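Kitchen & Home > Washing Up and Storage
Thread: Clearing plates, scrape first or sort first?
Page 3 of 4

cuesta_dan
Going back to the original question. We eat off one big round tray most nights and it all lands on the table together: plate, bowls, cups, chopsticks, shells, rice. I used to carry the whole thing to the sink and deal with it there. Then I had to get rice out of the drain twice in a month. Now I scrape at the table into a clear plastic box and only then move dishes to the rack.

marblehen
Scraping at the table is fine, but why a box and not the trash can? You still have to empty the box.

cuesta_dan
Trash can is in the garage. The box goes out once at the end.

Kiston62
I do it the other way. Dishes off the big tray first, scraps last. If you scrape while the cups are still standing there you are going to knock one over. Cups, then bowls, then plates.

marblehen
Bowls can't go first if there's still food in them. So you're scraping anyway.

Kiston62
Fair. Bowls get scraped. I still move the cups first.

pottingshed
Dry stuff is its own problem. Peanut shells pick up easily by hand. Rice doesn't. We keep a small rectangular tray for shells so they stay off the big one, and the rice gets in there too. Tip it, tap the back, wipe with a dry paper towel. If you wipe rice with a wet cloth it sticks and you end up doing it again.

brallholm_bea
Disagree on the dry towel. It pushes the grains up against the rim and they stay there. I use a damp sponge and rinse it after. The Brallholm tray I have has a high rim and tipping alone never gets the corners.

pottingshed
Mine has rounded corners, so maybe that's the difference.

cuesta_dan
Same here, rounded corners, and it tips out fine if you don't let it pile up. Pictures of the table, the small tray and the rack:
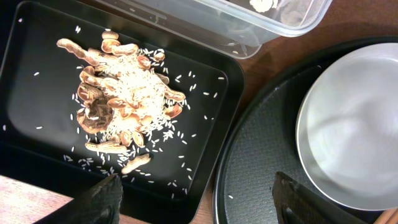
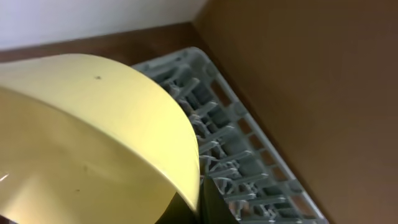
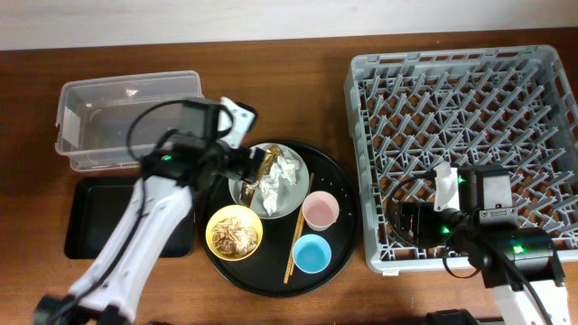
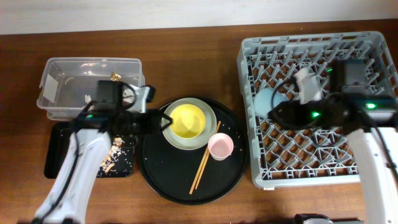
Page 3 of 4

marblehen
Is that rack plastic? I had a Komcombe wire one and it rusted at the feet.

cuesta_dan
Plastic, gray. It's light, so don't load one side only. No rust obviously.

brallholm_bea
Do you put the chopsticks in the rack too? Mine fall through everything.

cuesta_dan
They go in a jar by the sink, tips up.

Kiston62
I see a napkin and foil on the white plate. Those should come off before anything else. If you scrape the plate with a napkin on it, it smears.

cuesta_dan
I pull the foil out by hand. The napkin I use to push the last bits off the plate, then it goes in the box.

marblehen
Only works if you don't compost. Foil in with food scraps is a pain to pick out on Sunday.

pottingshed
Two boxes then. One for food, one for wrappers.

Kiston62
Now you need a bigger table.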